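Iron, tea and a long winter: a talk with Geum-ok Seo 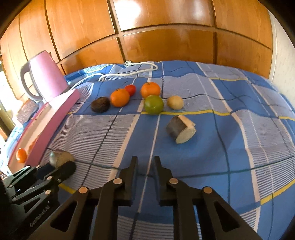
Geum-ok Seo has worked as a dietitian in Altholm for 26 years, and the question she hears most often is still why someone feels tired. "People come in sure they need a tonic," she says. "I ask what they had for breakfast and when they drink their tea."

Tea matters to her because her subject is iron. A strong cup with a meal cuts down how much iron the body takes from plants such as lentils, oats and spinach. She tells patients to leave an hour between the two. Coffee has a similar effect.

She doesn't hand out long lists of banned foods. "I had a man of 35 who had given up bread, milk and eggs on his own say-so. He was living on rice cakes. We put most of it back."

With most people she starts by adding something sour or fresh to the plate. Peppers, oranges and raw cabbage all contain vitamin C, and that helps with iron from beans and grains. She grew up eating cabbage in some form every day and finds it odd that it is thought of as dull.

On tablets she is careful. "Get the blood test first. Too much iron does harm, and the tablets upset a lot of stomachs." Anyone who is prescribed them should ask the pharmacist how to take them, she adds, and keep them well away from small children.

Seo runs an evening group at the Lindemann health centre for patients who have been told their levels are low. It meets for 4 weeks and they cook together in the last 3. The next one starts in December.

Her own supper the night before we spoke was mackerel on toast. "And I had my tea at nine," she says.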